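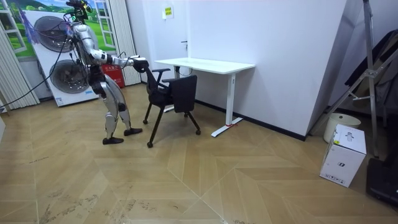
Parquet clair, bureau blanc, chaise noire.

Qui sommes-nous

Malance, école de correction et de relecture. Formation courte, en petit groupe, pour des gens qui veulent en faire un métier ou qui le font déjà un peu sans le dire. Assistants d'édition, secrétaires de rédaction, profs en reconversion, traducteurs entre deux contrats. Quelques libraires aussi.

On apprend à lire lentement. Puis à lire lentement avec un délai.

D'où ça vient

Au départ, un atelier du soir chez Quezada, une petite imprimerie qui en avait assez de recevoir des fichiers « définitifs » avec trois orthographes du même nom propre. Quelques séances, une table, des épreuves papier, des stylos rouges. Les participants ont demandé une suite. La suite a demandé un programme. L'imprimerie a fermé son atelier de reliure, on a repris l'activité de formation sous le nom de Malance et gardé les marbres de l'époque pour les exercices. Certains sont très mauvais, donc très utiles.

Les locaux sont à Predcombe, à l'étage, entrée par la cour. La sonnette du bas marche mal, appuyer longtemps.

Ce qu'on enseigne

185 heures, réparties sur cinq mois. Dans le désordre :
orthographe et grammaire (les accords du participe, oui, encore, et pas seulement eux)
orthotypographie : espaces, capitales, italique, guillemets de second rang, siècles, sigles, nombres
signes de correction sur papier, puis suivi des modifications et annotation de PDF
préparation de copie
bibliographies et notes de bas de page, deux semaines entières, personne n'a encore réclamé la troisième
vérification des dates, des lieux, des noms, des citations
devis, facturation, relances. Comment écrire à un auteur qu'on lui a retiré quarante adverbes

On ne fait pas de réécriture. Enfin si, une matinée, pour savoir où elle commence et quand il faut la facturer autrement.

La marche maison

Elle s'appelle Trullura. C'est notre guide typographique interne, commencé sur des feuilles volantes et qui a fini relié. Tous les stagiaires partent avec. Il prend parti sur les points où les codes se contredisent : majuscules aux titres d'œuvres, ponctuation après un appel de note, pluriel des mots empruntés. On peut ne pas être d'accord, il suffit de l'être tout le long d'un livre. La dernière édition date d'octobre 2021 et contient une page d'errata, merci à celles et ceux qui nous l'ont écrite. Prochaine édition quand on aura tranché sur le trait d'union des points cardinaux.

Comment ça se passe

2 sessions par an, une au printemps, une à l'automne. 19 places par session, pas une de plus. Les cours ont lieu le matin. L'après-midi, travail sur copie, chacun à son rythme, avec un formateur disponible dans la pièce d'à côté — on frappe avant d'entrer, il lit. Les devoirs sont rendus annotés, jamais notés. Il y a quand même une épreuve finale : un manuscrit de 300 feuillets à préparer chez soi, avec sa feuille de style et une lettre à l'auteur.

Les formateurs sont tous en activité. Édition scolaire, presse magazine, sciences humaines, catalogues d'exposition. Ils arrivent parfois avec le chantier du moment sous le bras et c'est souvent le meilleur cours du mois.

Pour s'inscrire

Pas de diplôme exigé. Un test d'entrée à faire à la maison, dictionnaires autorisés et même conseillés. On ne cherche pas le zéro faute, on regarde surtout ce qui a été corrigé à tort. Puis un entretien, par téléphone ou sur place. Réponse sous quinze jours, un peu plus en plein été.

Prise en charge possible selon votre situation, nous demander un devis assez tôt, les dossiers trainent. Paiement en plusieurs fois accepté.

Pour les entreprises

Journées à la carte : rapports annuels, lettres internes, fiches produits. On vient chez vous avec vos propres textes, c'est plus parlant. Nous relisons aussi pour des maisons d'édition, en petite quantité, hors période de session. Tarif au signe, espaces comprises. L'espace est féminin dans ce métier, on vous expliquera.

Nous écrire

Par le formulaire de contact, ou par courrier à Predcombe. Le secrétariat répond le matin. Si vous avez trouvé une coquille sur cette page, il y en a sûrement une autre, elle a été mise en ligne un peu vite et sera relue a la fin de la session en cours.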